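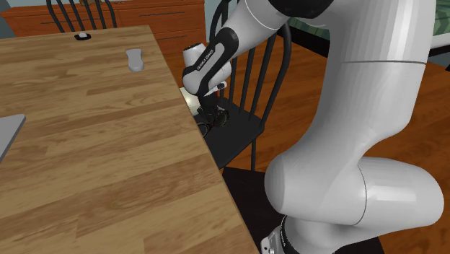 How long should one cycle of a simulated arm demo run at an open day?

cellbench_op
Asked Tue 31 December

We have a rendered kitchen and dining room with a single arm doing table tasks, and it will be shown on a wall screen at the Jondovport open day in June. The organizers expect 600 visitors over the day, in groups. Visitors walk in at any point and leave at any point. At present one full cycle is several pick and place moves with planning pauses between them, and on our test day most people left before the second pick. I can shorten the cycle or split it. I would also like to know whether to run the simulator live or play back recorded runs.

3 replies

gridframe
Keep it to 30 seconds per cycle, counted from the first arm motion to the reset, and make every cycle readable by itself. A visitor who arrives in the middle should be able to wait for the next start without checking a watch.

What worked for us at Villanueva was one object per cycle. Approach, grasp, lift, place, open, retract, reset. The long sequence looks better on paper, but a group standing in front of a screen does not carry the state of the task from one pick to the next. If you want the long sequence as well, put it on a second screen with a seat in front of it.

Planning pauses are the real problem. A still arm reads as a crash. Two ways around it:

Plan the next move while the current one is executing. This is the correct fix, and it takes some work if your planner and your controller share a thread.

Cache the trajectories for the fixed start poses and only plan live when somebody changes the object position. This took us an afternoon.

Reset should be a visible motion back to a home pose. We first had a hard reset, where objects jumped back to their start positions in one step, and the same remark came up with every group.

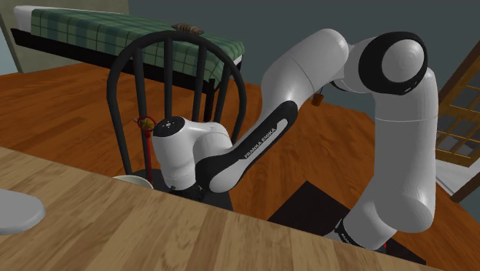 On camera placement, use at least two fixed views and switch between them at the start of a cycle, never during the grasp. A view from beside the base gives a good sense of reach. The weakness is that the wrist hides the fingers for part of the motion, so add a view from across the table, or a small inset from the hand. We had the inset in the lower corner and people standing at the back could not see it. Upper corner is better.

Check furniture collision geometry as well. Chairs with thin spindles are often approximated with one convex hull, and the planner then treats the open back as solid. The arm takes a wide detour around empty air and somebody will ask about it. Decompose the chair mesh or use a few capsules per spindle. Do the same for table edges if your tabletop mesh is thicker than its visual.

Live or recorded: run live, keep a recorded loop ready on the same machine, bound to one key. We switched over 2 times in the day, both times after a dropped object got wedged against a table leg and the grasp check kept retrying. Cap the retries.

ukeva_lab_tech
Agree on the short cycle. I would not bother with live. Visitors can't tell, and if the simulator falls over you lose the group.

cellbench_op
Visitors can move the object start position with a slider, so recorded only is out for the main screen. I may do it for the second one.

ukeva_lab_tech
Then limit the slider range to poses you have tested. Ours at Ukeva let people push the object to where the arm could only reach it nearly straight, and the joint velocities there were ugly. 20 tested poses on a grid is enough, snap the slider to them.

clusotar_fan
Does it have sound? We went to the Clusotar open day and the demo there was silent, and my kids lost interest pretty fast. Maybe put some motor noise on it. Also bigger text on the labels, I had to go right up to the screen.

gridframe
Sound is a fair point for children, less so for the person staffing the station for a whole day. If you add it, tie the volume to joint velocity and leave it off by default.

The label comment is worth acting on. State labels such as "approach", "grasp" and "place" should be readable from the back row. Put them along the bottom edge of the wall screen only if nobody will be standing in front of it – at our site the first row covered the lower quarter. Leave joint angles and timing plots off the main view. The people who want them will ask, and you can toggle an overlay.

cellbench_op
Status so far. One object per cycle is in, with cached trajectories for the grid poses. Cycle time came down to just under the target with the reset included. The chair in our scene did have a single hull, which explains the detour on the left side that I had been blaming on the joint limits. With capsules the path is shorter and planning time is slightly up, which does not matter now that the fixed poses are cached. Retry cap is set to 2, then the arm goes home and the object respawns. Still open is the second view, where the upper link crosses in front of the table on about half of the poses. I will try raising the camera before I change the home pose.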